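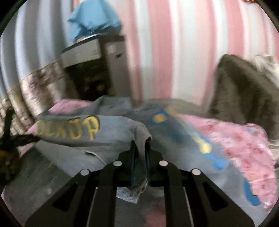
Two-finger gripper holding a fold of a grey garment on a pink patterned blanket.

Budget for two-finger grippers for cloth handling – what should I plan for?

Asked in Grippers and End Tools, June 2023

Hello to all. I must prepare a purchase plan for our small workshop and I would be grateful for advice from people who have already bought such things.

We work on folding and sorting of used clothes. The typical task is like in the picture: the garment lies spread on a soft bed cover, the fingers close on a narrow fold, and the cloth hangs over between the fingertips. We need this for jumpers, shirts, children's clothes, everything that comes in a mixed bag. No hard objects for the moment.

I have 3000 euros for the first round. It must be ordered before October, otherwise the money goes back to the general budget and I have to apply again. The arms are already there and are not part of this sum. What I need is grippers, fingertips, cables and whatever I am forgetting.

I received two offers. Kostetora sells a complete pair with controller, and the price takes nearly the whole budget. Binora sells the grippers single and without controller, it is much cheaper on paper, but the list of accessories is long and I do not understand which of them are obligatory. The Binora salesman answers every question with the same PDF.

My questions:
Is it reasonable to spend almost everything on the pair and keep nothing for spare parts?
How often do the fingertips need to be changed when you work only with cloth?
Should I buy both grippers now, or one now and one next year?

I apologise if this was discussed before. I searched, but I found mostly threads about boxes and bottles.

Answer 1 (accepted)

I made a similar plan last year for a laundry, so I will write what I would do differently now.

Please do not spend the full sum on the grippers. We did it, and in the second month one fingertip pad was torn at the corner and we waited 13 working days for a replacement. The pad itself cost less than a lunch. With cloth the load is small, but the pads rub against each other each time you close on something thin, and zips and metal buttons are worse than you expect. I would order 4 sets of pads together with the grippers. You pay the delivery one time only.

Regarding the Binora list: the mounting plate and the power cable are obligatory, the "service kit" is not (it is a screwdriver and a small tube of grease). The controller you need for sure, but it can drive two grippers if you take the version with the double output. Ask them to write this in the offer. Our offer did not say it and we received the single one.

For the third question, I would buy both now if you really use two hands on one garment. In your picture there is a second dark gripper at the left, by the end of the sleeve, so I suppose you do. When you buy the second one a year later it can be a newer revision, and then the finger length is a little different and you must calibrate each side separately. It is possible to live with this, but it costs days.

One more thing for the plan – look at the shape of the fingertips before you order. For a narrow fold, flat and parallel tips are good. For picking a single layer from a flat surface you may want a thinner tip, and these are normally sold separately. Bachmann makes thin ones which fit on several models, but check the hole distance. Theirs are for M3 screws and the Kostetora fingers were M2.5 when I measured.

I would divide the money in this way: the grippers and the controller first, then pads and one spare cable per side, and the rest you leave free until you have worked with it for a month. The cable near the wrist is what broke for us most often.

Comment by the asker: Thank you, this is very useful. I did not know about the double output. I have written to Binora and will report what they answer.

Comment: Also ask if the price is with VAT. Kostetora quotes without.

Answer 2

just get the complete set, life is too short for accessories lists

Answer 3

I agree with most of the first answer, but not with buying the thin fingertips later. If you know already that you will handle T-shirts and such light things, take them at once. We lost a lot of time trying to lift one layer with the standard tips, and we always took two.

Also consider second-hand. Plikirell has returned units from time to time, checked and with a short guarantee. For a first round this can be enough, and you would have money left for the cables. The disadvantage is that you cannot choose the colour of the housing or the connector type – ask for a photo of the connector before you pay. I did not do it and had to make an adapter myself.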